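Re: [Graver-list] Stripping down the old office towers
Wednesday, October 1, 2025

Hello all, 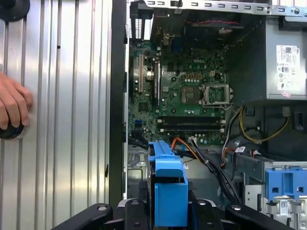 I had one of the Dell towers open on the bench and thought of the question from last week, so I'll answer it properly at last. Sorry for the slow reply, it's been a busy spell at the Hamier Street shed!

On the list, it was written:
> We've been given 10 desktops by Gelter and I'd like to pull
> the memory and processors before the cases go to scrap. Does it
> matter what order I do it in? And is it worth keeping the boards?

I do the memory first, as you've got plenty of room for your fingers then (push the little clips back and the stick pops up on its own). After that it's the heatsink, and then you lift the lever and the load plate on the CPU socket and take the chip straight up by its edges. Please don't slide it, I've bent more pins that way than I care to admit. Leave the SATA cables plugged into the board until last if you like, they don't get in the way much, and the orange ones are easy to spot later on.

As for the boards, I'd keep them, with the socket plate closed back down over the pins. Andreadis had 46 of them from us in July and was glad of the lot, though I couldn't tell you what colour half of them were by then, with all the dust.

I've got some 20 antistatic bags spare if you'd like them, just holler.

Cheers from the shed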